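# Häufige Fragen zur Filmreihe im Kino Bakia

**Wann laufen die Vorstellungen?**
Jeden Samstag im April. Der Saal öffnet 60 Minuten vor Beginn, die Abendkasse zur gleichen Zeit. Werbung zeigen wir nicht, der Film fängt pünktlich an.

**In welcher Sprache werden die Filme gezeigt?**
In der Originalfassung mit deutschen Untertiteln. Ausnahme ist der Stummfilm »Brudness«. Er hat englische Zwischentitel, eine Übersetzung liegt am Eingang aus.

**Was kostet der Eintritt?**
11 Euro, ermäßigt zwei Euro weniger. Die Ermäßigung gilt für Schüler, Studierende und Rentner mit Ausweis. Kartenzahlung ist möglich.

**Kann ich Karten reservieren?**
Ja, per E-Mail oder telefonisch, bis zu fünf Karten pro Person. Reservierte Karten bitte spätestens eine Viertelstunde vor Beginn abholen, danach gehen sie in den freien Verkauf.

**Sind die Filme für Kinder geeignet?**
Das ist unterschiedlich, die Altersfreigabe steht beim jeweiligen Titel im Programm. »Millby« ist ein ruhiges Familiendrama über zwei Schwestern und ohne Altersbeschränkung freigegeben, hat aber einige lange Szenen ohne Dialog. Kleineren Kindern wird das vermutlich zu viel.

**Wo finde ich das Kino?**
Der Eingang liegt im Hof hinter der Buchhandlung Rüegg. Parkplätze gibt es dort keine, Fahrräder können im Hof stehen. Saal und Toiletten sind stufenlos erreichbar.
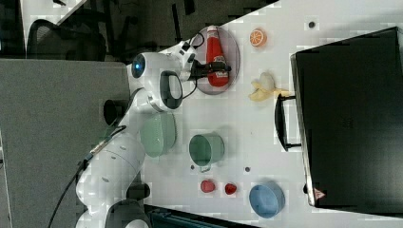 Ketchupflasche und Roboterarm, im zweiten Bild auch Pfannenwender und Sieb

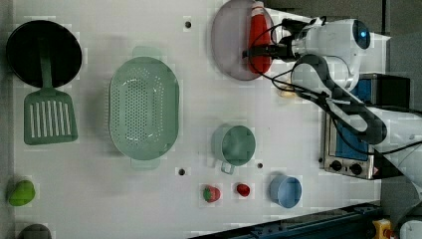
**Darf ich Essen und Getränke mitnehmen?**
Getränke ja, warmes Essen bitte nicht mit in den Saal nehmen. An der Theke gibt es Popcorn, Limonade, Bier und Wein.

**Gibt es nach dem Film ein Gespräch?**
Nur bei »Millby«. Das Gespräch findet im Saal statt und ist im Eintritt enthalten.

**Was passiert, wenn eine Vorstellung ausfällt?**
Die Karten behalten ihre Gültigkeit für einen anderen Termin der Reihe. Wer lieber das Geld zurück möchte, bringt die Karte an die Kasse.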